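Home Programs Events Publications Contact

This site uses cookies to improve your visit. Accept Manage settings

Speaker notes: Caring for shared equipment in community lending libraries
Speaker: Katalin Sárközi, Ituden Centre for Community Lending
24 Jun 2020

Opening
Welcome members and partner organisations. Acknowledge Margit Veres and Anil Kurian, who prepared the loan records used in this talk. Remind the audience that questions will be taken at the end.

Slide 2 - Where the service stands
The Centre recorded 1,571 loans in the last program year. Most were garden and household tools. The Kaltska branch remains the busiest, and the Illés branch has extended its opening hours. Pause for the branch managers to add a remark if they wish.

Slide 3 - Condition on return
Borrowers are asked to report faults when they return an item. In May, staff reviewed 100 return slips and found that 30 mentioned a fault of any kind. Stress that a blank slip should not be read as a clean bill of health. The return desk must still check the item before it goes back on the shelf.

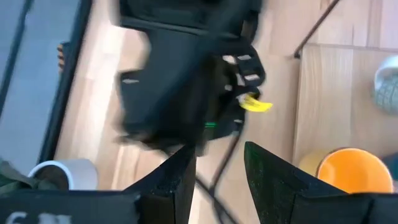
Slide 4. Black equipment at close range, with partial white lettering.

Slide 5 - Labelling
Each item should carry its catalogue number in a place the borrower can read without taking anything apart. Viktória Sipos has circulated the revised labelling guide. Branches that still use the older paper tags may continue until their stock runs out - no new order will be placed.

Slide 6 - Fees and deposits
The Centre does not propose to change the deposit. Late fees will be waived for borrowers who telephone before the due date. Refer detailed questions to Csenge Kovács, who is responsible for the fee schedule.

Slide 7 - Next steps
Branches are asked to nominate 3 staff members for the inspection course. Nominations go to the Weltum office in writing, with the branch manager's signature. Course materials will be mailed to each participant.

Questions
Allow time for the Kaltska delegates first. If asked about power tool insurance, advise that the policy is under review and a written answer will follow.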